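"I wanted the soprano to be the clever one"

Loan Chu talks to us about her second novel, set in a touring opera company
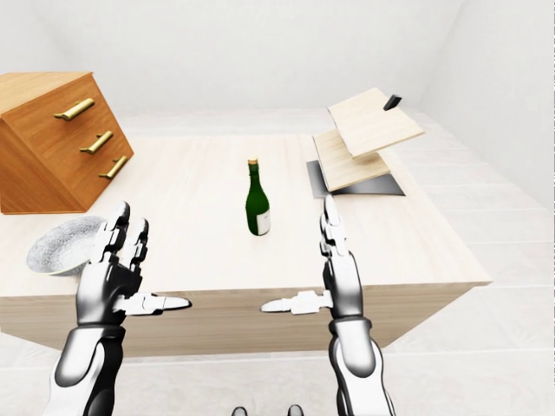

Loan Chu wrote the first chapter of Garkance in May, on a train that was standing still outside Brovumthorpe. She had no plan for a book. "I had only a woman who is very angry with her conductor," she says, "and I wanted to know what he did."

What he did takes more than 300 pages to come out. Jinis is a soprano of forty who has lost her place in a company she helped to build. The man who replaced her, first in the programme and then at home, is the conductor Quách. When he falls ill before a gala evening, she is asked to come back and save it.

Readers may expect revenge, and they get a good deal of it. But Chu says that she threw away 13 chapters which were only revenge. "They were fun to write and very tiring to read. My editor, Ajith Mudaliar, put a pencil line through almost all of them. I did not speak to him for a week."

Mudaliar remembers it as two weeks. "She sent me back one page with the word 'fine' on it," he told me by telephone. "The next version was the book."

Chu does not sing. To prepare, she sat in on rehearsals of a small amateur company and learned how long people wait there. Some 15 notebooks came from it. "They wait, they eat, they fall in love with the wrong tenor. I took all the waiting and I put it in the second part."

I asked if the love story with the stage carpenter was always there. She laughed. He was meant to die on page 100, she said, but she liked how he talked.

Is there a third novel? She has a title, which she will not tell, and a first sentence, which she has already changed many times. It has no music in it. "Maybe one piano," she says. "But it is closed."

Garkance is in the shops from December 4, 2024.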